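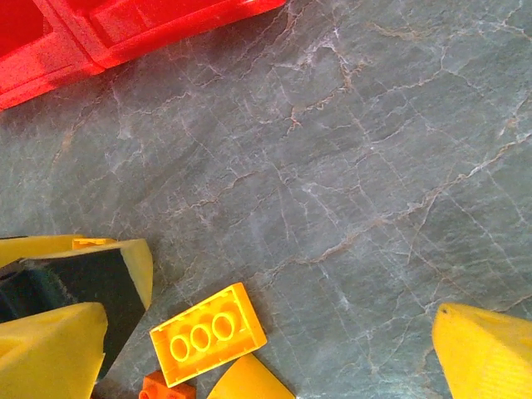
The robotics club at Karam meets in the old home economics room, and by four in the afternoon most of the stools are taken. The club's project this year is a gripper that picks up toy bricks and sorts them. Ylva Sundqvist, a senior, has led the work on the fingers since July.

"We thought the arm would be the hard part," she said. "The arm was fine. The fingers took all our time."

The fingers are yellow, with a camera mounted behind them that looks down at whatever they are reaching for. The first pair had flat tips. They held a brick well enough when it was sitting studs up and square to the gripper, but a pile of toys doesn't sit that way. The team redrew them with a taper so they could reach in between pieces.

"An upside-down brick is a different object to the software," said Idun Rønning, who handles the vision side. "You have tubes where you expected studs. We had almost none of those in our first set of pictures, so it just skipped them."

The club went back and took nearly 900 new pictures, many with bricks on their backs or leaning on other parts. Idun labeled most of them with her brother Gøran. She said the yellow bricks are still the worst, and that she lost an argument about the finger color.

"I wanted gray," she said. "Ylva had yellow filament left over. So now you have a yellow brick between two yellow fingers, and the program has to work out where one stops and the other starts."

Sundqvist said gray would not have helped much, given the surface they practice on. It is gray-green with pale veins running all through it, and early on the program took some of the veins for edges. The club talked about covering it with white paper – the adviser, Eilif Solberg, told them to leave it alone.

"At the meet in Gedora you get the table they give you," Solberg said. "I'd like them to find the problems in this room."

Solberg has coached the club for two years. He does not write code for the students, and he limits each practice run to 80 seconds, the same as the competition. Scoring is by piece, with points taken off for anything dropped outside the bins. Sloped pieces are allowed in the pile, and so are larger toy parts that the gripper is supposed to leave where they are.

That last rule has caused some trouble. In one run the gripper closed on the rim of a big part and dragged it off the table. Sundqvist has added a limit on how hard the motor can pull before it lets go and tries something else.

The team still has to finish the second bin and rewrite the part of the program that decides which brick to go for first. Idun wants it to start with the pieces lying on their own. Sundqvist would start with whatever is closest.

"We'll run it both ways and write down the scores," she said.

Related
Drastden students build a weather station
Elsa Berge on her first season as a referee
Domura opens its workshop to school clubs

Contact the newsroom | All rights reserved | Back to top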